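Wednesday, November 29, 2023

**Skenport open day, demo notes**

Went over with Homa Ebrahimi to see the Sturetti hand. The handout says 97% grasp success over 149 trials. I asked what counted as a failure and got two different answers from 2 people — neither wrote anything down.

- ask Prothero for the raw log, drops included
- no load figure given, only "household objects"
- Homa wants the cycle time, I'd settle for the reset time

Repeatability is what I'd want to test before we spend anything. The blue lights on the fingertips look nice under a tabletop, and the crowd liked them, but I still don't know if they report contact or just power. Follow up in January. 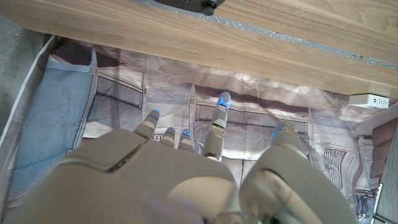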